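Towel rails and wall fixings: the Larville bathroom gallery
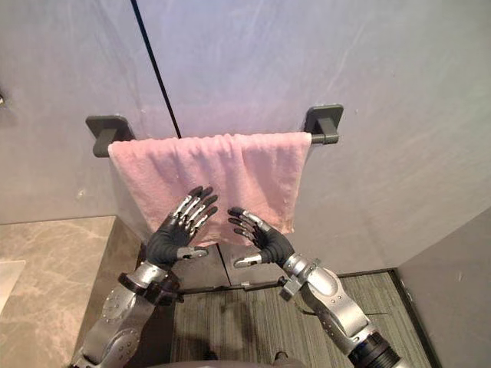 Page last changed: November, section on care of towels extended

The gallery covers one fitting in one room: the towel bar, the wall it is fixed to and the towel that hangs on it. It belongs to the set of room pages for Larville and follows the same order as the others, with the picture first and the notes after it. Terms are kept to those used on the fittings pages. A bar is the rod itself, a bracket is the plate and post together, and the drop is the length of towel hanging below the rod.

Picture 1. Pink towel on dark bar, pale grey wall

Light pink terry towel, folded over a dark wall-mounted bar. The upper fold lies almost straight. The lower part is crumpled, and the left end hangs a little lower than the right. A short length of the rod is exposed near the right-hand mounting.

Notes on the bar

The bar is of the two-bracket type, with a flat square plate against the wall and a short post standing forward from it at each end. Brackets and rod are both dark, which sets them off clearly against a pale wall and also shows up dried soap and limescale sooner than a chromed finish would. Wipe with a damp cloth and dry at once. Scouring powder must not be used on any dark finish, and vinegar should be kept off it too.

Larville lists its plain bars in two lengths, 500 and 1000 mm. The shorter one takes a hand towel opened out or a bath towel folded in half lengthways. The longer one takes a bath towel opened out. Lengths are measured between the centres of the posts, so the hanging width is slightly less than the listed figure. Anyone replacing an older bar should measure between the post centres and ignore the overall width across the plates, which varies from one pattern to another.

Notes on the wall

The wall is smooth, matte and pale grey with a faint lavender cast. A thin black seam marks the joint between two panels and runs down to just above the top of the towel. Where a bar is to go on a panelled wall, the position of the joints should be marked out before the brackets are. A plate that bridges a joint will rarely sit flat, and the screws on one side will tend to pull against those on the other. The usual remedy is to move the whole bar sideways until both plates are clear.

Fixings depend on what lies behind the panel. Into solid masonry, an ordinary plug and screw will do. Into a hollow wall, either find the studs or use a fixing made for the thickness of the board. Holes in a bathroom wall should be sealed before the plate goes on. A bar that has started to turn or rock should be taken down and refixed. Tightening the screw in a worn plug holds for a few weeks at most.

Notes on hanging

Terry cloth dries from the loops, and it dries slowly wherever two layers are pressed together. A towel folded over a bar has two layers for the whole of its drop, so the space between them matters more than the tidiness of the front. The method used on these pages is as follows.

Shake the towel out once, holding it by the short edge.

Fold it lengthways only if the bar is too short to take the full width.

Lay it over the rod with the front drop slightly longer than the back.

Take hold of the lower edge with both hands, a little in from each corner, and draw it down evenly.

Smooth the front from the centre outwards. Pulling on one corner alone brings the whole towel round on the rod.

Open the two layers at the bottom so that air can pass between them.

If one end hangs lower, correct it at the fold. Lift the towel clear of the rod, square the fold and set it down again. Dragging the lower edge sideways leaves the fold skewed, and the difference comes back the next time the towel is used.

Creases across the middle of the drop usually come from hanging the towel while it is still bunched from use. They have little effect on the cloth, but they hold damp and slow the drying. Loops that have been caught and pulled should be cut level with scissors. Pulling them through to the other side opens the weave.

Washing

Wash pale pinks with other light colours and keep them away from dark cottons for the first few washes. Fabric softener coats the loops and reduces the amount of water they take up, and is best left out altogether. Tumble on a low setting or dry on a line, and shake the towel before and after. A towel that feels stiff from the line will soften when shaken hard and folded.

Related pages

Fosik: hooks and rings, single and double
Bhutto: shelves for small bathrooms
Osolance: panel joints, trims and sealants
Larville: towel bars, table of post centres

The table of post centres replaces the drawing that used to stand at the foot of this gallery. Measurements on all fittings pages are in millimetres.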